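Ellunstead Wood Finishing Board
Finishes and Refinishing > Tabletops

Pale areas on a lacquered table, blush or glare?

gjara
Posted in August, 9:17 am

I bought a used table with a brown, strongly grained wooden top. The seller called the finish lacquer and had no paperwork. The table paid for itself in that it cost far less than the $598 the same shop asks for a new one, so I am willing to put some work into it.

The table is used with a set of alphabet blocks, the wooden kind with colored borders, from a small maker called Gidia. They get pushed around on the bare surface every day. I have two questions and would like to keep them separate.

First, there are pale, whitish areas on the top. They look milky. I want to know whether this is blush (moisture in the film), some kind of wear from the blocks, or light.

Second, whether wooden blocks used without a mat will dull a glossy finish over time, and whether the borders can leave color on it.

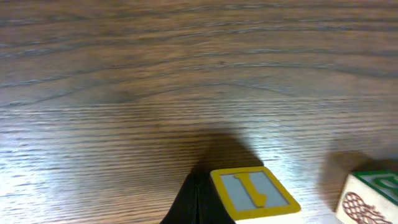 The top has been wiped with a damp cloth and dried, nothing else. No polish, no wax from me. I can't speak for the previous owner. The room is heated in winter and open to outside air the rest of the year, so humidity varies a good deal. There is a bottle of Fimetti table restorer in the cabinet and I have not opened it.

Graciela Jara

plane_and_scrape
Posted 9:48 am

Leave the Fimetti closed for now. Restorers of that type are usually oil in a solvent. If the problem is in the film, oil will hide it for a week and then you have oil in the way of whatever you do next.

Regarding the pale areas, I would say glare. The grain is washed out most where the sheen is strongest, along the left and at lower right, and then comes back without a border. Blush tends to look more like fog sitting in the film, and it stays where it is when you move your head.

Can you get the same part of the table from another angle?

shih_finishing
Posted 10:20 am

I don't agree that you can rule out blush that quickly. Early blush has no border either. It fades out at the edges just as a reflection does. I repair dining tables at Shih, and about 17 jobs a year come in as "just the light" and are moisture in the lacquer.

The angle test is the right test. I would add a second one. Block the light from the window with your hand or a board and look at the patch in the shade. If the patch goes away, it was reflection. If it stays milky in the shade, it is in the film.

plane_and_scrape
Posted 10:31 am

There is a large soft shadow in her post already, and the wood inside it is simply darker. No milkiness that I can find.

shih_finishing
Posted 10:39 am

The shadow falls in a different spot from the pale areas. It tells you about the wood under the shadow and that is all.

plane_and_scrape
Posted 10:44 am

Fair. Then she needs to do it over the patch.

mattsonj
Posted 11:02 am

On the second question. Bare wood blocks on lacquer are a mild abrasive at worst. The wood itself does very little. Grit under the block does the scratching. If the table is wiped before use and the blocks are clean, you will get a slow, even dulling over years. If there is sand or crumbs on it you will get fine scratches in the first week.

Color transfer is a separate matter and depends on the paint. Cured paint on a hard block will not transfer to cured lacquer at room temperature. It can if something soft or sticky is involved, or if blocks are left sitting in one place for months in a warm room.

gjara
Posted 1:50 pm

Thanks. I went through the checks over lunch and wrote them up in the order I did them.

1. Blocks in a row

I wanted to see how the blocks sit together and whether the faces with the heavy borders contact the table differently from the plain ones. I used four, pressed side by side. The yellow-bordered I is nearest, then the green-bordered B, then one with only a thin line drawing on top, then one with red borders on the top and the front, the front one being the E. I slid the row along as one piece, both with the grain and across it. The force needed felt the same to me in both directions. After moving the blocks away I ran a white cotton cloth over the path. No color on the cloth.

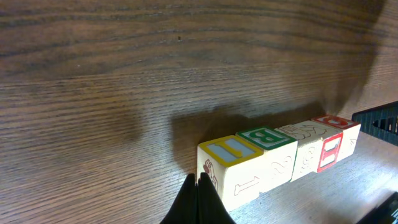
2. Change of angle

I stood on the other side of the table and looked at the same pale area with a coin placed next to it as a marker. The pale area moved away from the coin as I walked. When I had gone a quarter of the way around, a full 90 degrees, it was nowhere near the coin.

3. Shade

I put my hand between the window and the patch, as shih_finishing suggested. The milkiness disappeared and the grain was clear. I repeated it on each pale area I could find, with the same result.

4. Tan panel on the table

Same question, with the large tan panel at the upper left. The grain runs in different directions on the two sides of a darker band, and the right half of the wood reads redder and darker than the left. The glare at lower left is still strong enough to wash out the grain.

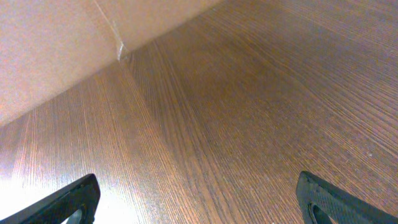

5. Fingernail

I drew a fingernail lightly across a pale area and then across an area that looks normal. Same drag and no mark in either place.

My reading is that the pale areas are glare. I would still like to hear from shih_finishing. I also have a new question about the darker band in step 4, which I had not noticed before. Is it a seam between boards?

shih_finishing
Posted 2:15 pm

Steps 2 and 3 settle it for me. Moving with the viewer and gone in the shade is reflection. I withdraw the blush theory for this table. I still think the test had to be done.

About the band, I can't call it a seam from that. It could be a joint between boards, or a change in the figure within one board, or just reflection off a glossy surface, which can put a dark stripe next to a light area. Check it in even light. If there is a joint, you should be able to follow it straight to the end of the table and see it on the end face.

plane_and_scrape
Posted 2:22 pm

My bet is a reflection. The long lines seem to fan in toward the top, and a smooth finish will give back whatever stands on it. Take the panel away and look at the same place.

oldglue
Posted 2:40 pm

Before anybody talks about joints, has it been confirmed that this is solid wood? Everyone here went straight to lacquer and film repair. A veneered top or a printed top would glare in the same way, and sanding advice for one of them will ruin the other two. Look at the underside and at the edge. On solid wood the grain lines on top should continue down over the end in some sensible form.

plane_and_scrape
Posted 2:51 pm

No one has advised sanding.

oldglue
Posted 2:55 pm

Somebody always does by page two.

gjara
Posted 3:30 pm

The underside is painted, so there is not much to learn from it. The long edge has a thick coat of the same finish and I cannot trace the lines over it with confidence. I will look at the end with a hand lens when the light is better. For now I would treat the material as unknown.

The dark band is much weaker with the panel gone. It has not vanished completely, or else I am now looking for it and finding it.

On the blocks, I checked the set one at a time. None had grit stuck to the faces. One had a slightly raised corner of paint, which I pressed flat with the back of a spoon. I don't know how well that will hold. 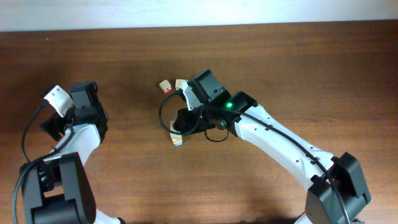
The other thing I want to decide is whether to reduce the gloss. The sheen in the middle of the top is faint and does not bother me. It is the area toward the window side that gets tiring to look at in the afternoon. Moving the table away from that wall is not an option.

mattsonj
Posted 3:52 pm

A pressed-down paint corner will lift again. Put a small drop of clear water-based varnish under it with a toothpick, hold it for a minute and let it cure overnight. If the blocks are for a child young enough to chew them, take that block out of the set instead.

For the gloss, I would hang a thin blind before I touched the table. It can be undone.

shih_finishing
Posted 4:10 pm

Agree on the blind. If you do want to cut the sheen later, the usual method is a fine gray abrasive pad with a little soapy water, straight strokes with the grain, light pressure, the whole top in one session. Do not spot-treat the glare area. It is a reflection and will be somewhere else when you sit on the other side, and you will have a dull patch that does stay put.

All of that assumes a film with some thickness to it. See oldglue's question. On a printed top you can go through to the pattern in a few passes, so find out what it is first.

oldglue
Posted 4:16 pm

There's the sanding advice. I will say it came with the right warning.

plane_and_scrape
Posted 4:28 pm

One disagreement with the post above. I would not dull a tabletop that gets blocks slid over it every day. A satin surface that has been made by abrasion polishes back up wherever it is rubbed. In a year she would have shiny tracks on a dull field. Leave it glossy and let it wear evenly.

shih_finishing
Posted 4:35 pm

That does happen on a table with a fixed seat and a fixed work area. On one where the blocks go everywhere it evens out. I have seen both.

gjara
Posted 5:05 pm

I will put up a blind and leave the finish alone. The Fimetti goes back in the cabinet. I will post again once I have had the lens on the end face, and if anyone has a reliable way to tell a veneer from a printed top without removing finish, please add it here.

mattsonj
Posted 5:21 pm

Look for repeats. Find one distinctive streak or speck and search the rest of the top for the same one. A printed pattern usually repeats somewhere on a large surface. Veneer can look similar from one sheet to the next but it will not be identical.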